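Zanlow Summer Maths School: your questions answered

Last updated: October

We get a lot of lovely letters and emails from families at this time of year, and the same worries do tend to come round again, so we've gathered the usual ones here. Do write to us if yours is missing!

Does my child need to be top of the class?
Goodness, no. We look for pupils who like puzzling over things and don't mind being stuck for a while (sometimes a whole afternoon). School marks are only a small part of what we read, and the letter your child writes about a problem they enjoyed counts for a good deal more.

What does a normal day look like?
Everyone gathers at 9 for a warm-up problem, usually something with coins or chessboards, and then splits into groups for the morning course. This coming summer the courses are number patterns and an introduction to graphs, the dots-and-lines sort. After lunch there is free choice: games, a talk, or a quiet room for finishing off the morning's work.

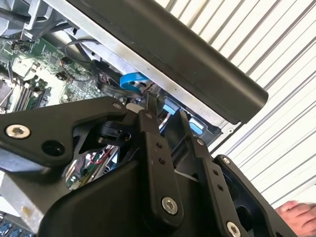
Inside an open desktop computer, with the green motherboard on the left.

Will they need a laptop?
No, please leave it at home if you can. Nearly everything is done with pencil and paper, and we have plenty of both. Phones go in a box during lessons and come back at lunch.

Where is it held?
All teaching is in the Maillard Building in Lustetden, a short walk from the station. Boarders sleep at Tovari House, just across the green, with 2 members of staff on duty every night. 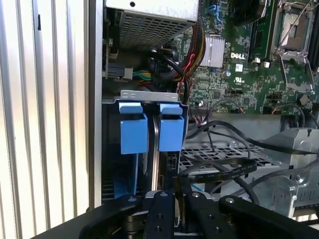 A Dell desktop with its side open.

How much does it cost, and is there any help?
The full boarding place is £2,000, meals and trips included, and day places are a good bit less. We know that's a great deal of money for many families, so please tick the bursary box on the form even if you're unsure whether you'd qualify. Asking makes no difference at all to whether a place is offered.

Can friends apply together?
Of course, and they may ask to share a room, though we do read each form separately and can't promise that both will get in.

My child is shy. Will they cope?
Most of them are, on the first evening! We keep the groups small and mix them up after 2 days, and by then the card games have generally done their work.

Contact: Admissions Office, Zanlow Summer Maths School, Maillard Building, Lustetden | © Zanlow Summer Maths School | Back to top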